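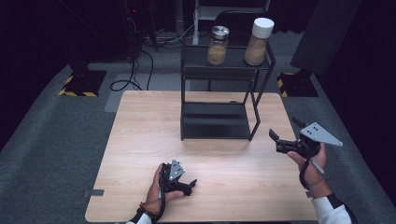
Forum Vorratshaltung und Hauswirtschaft
Thema: Mindestabstände bei der Kontrolle von Trockenvorräten

Vikgate
Verfasst: Samstag, 9:40
Sehr geehrte Mitglieder, für die Gemeinschaftsküche unseres Wohnheims ist eine Lagerordnung zu erstellen. Der Entwurf sieht vor, Mehl, Grieß und Rohzucker monatlich auf Schädlingsbefall zu prüfen und das Ergebnis schriftlich festzuhalten. Der Bestand umfasst 94 Gläser. Ist dieser Abstand angemessen?

Josent
Verfasst: Samstag, 10:15
Für Zucker halte ich eine monatliche Prüfung für entbehrlich. Bei Vollkornmehl ist sie dagegen zu lang bemessen — im Juli empfehle ich vierzehn Tage.

Stoltlow
Verfasst: Samstag, 11:02
Dem Vorredner ist zu widersprechen. Unterschiedliche Fristen werden im Alltag nicht eingehalten. Wir führen 186 Behälter und prüfen sämtliche einmal im Monat. Beanstandungen gab es im Vorjahr zwei, beide bei Haferflocken.

Josent
Verfasst: Samstag, 11:30
Zwei Beanstandungen sind zwei zu viel. Wie wird mit angebrochener Ware verfahren?

Stoltlow
Verfasst: Samstag, 11:48
Sie wird nach Anbruchdatum verbraucht. Ein Umfüllen auf Restbestände ist untersagt.

Vikgate
Verfasst: Samstag, 14:20
Vielen Dank. Ich werde die einheitliche Frist übernehmen und für Vollkornmehl eine Ausnahme vorschlagen.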